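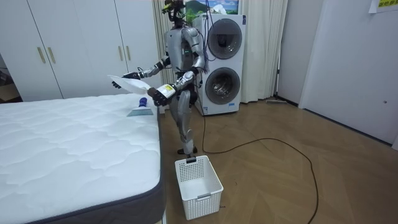

How long should a new mattress be left before it is slept on?
Leave it flat and uncovered for seven hours.

4. Airing and turning

4.1 Open a window and strip the bed.
4.2 Brush crumbs and dust from the quilting. Use a dry brush only.
4.3 Turn the mattress head to foot every November.

Caution: do not beat or fold the mattress.

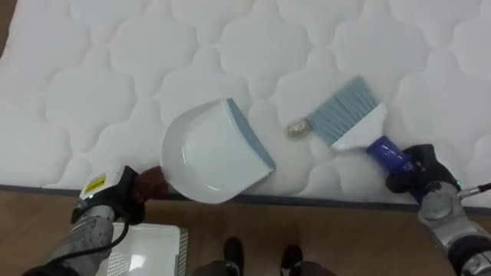
Solomiia Stetsiuk

4.4 Sponge marks with cool water and a little soap. Leave to dry before making the bed.

Note: the Nondura cover does not come off. For a spare label, write to Kastport and quote part 424.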